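Folding tops so the stack stays put

Quick one, got 49 things in the airer pile and it's nearly teatime.
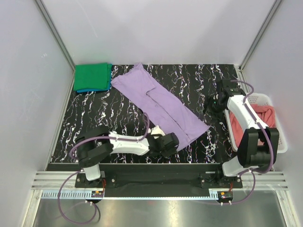
Purple one part way, green and blue stacked at the back, red still in the basket.

What you need: a flat top you can reach right across, the basket on one side, a clear corner for the stack. Beds are too soft. Tried it, gave up.

1. One thing out of the basket at a time. Leave the rest in, crumpled is fine.

2. Lay it down and smooth from the middle out. Small wrinkles don't matter, big ones do. Flat of the hand, not fingertips.

3. Fold one long side in, then the other. You want a long strip. If it goes on a slant, turn it straight before the next fold or the whole thing comes out like a kite.

4. Tuck any pointy corners in.

5. Bottom edge up to the middle, then over again. Should be squareish.

6. Onto the stack, folded edge facing you. Much easier to pull one out later.

Thin slippery stuff: do 3 folds, no more, it springs open. Thick jumpers go at the bottom of the pile.

Mirjana asked about hoods. Fold the hood down flat over the back frist, then carry on from step 3.

Socks on Thursday if I get to them.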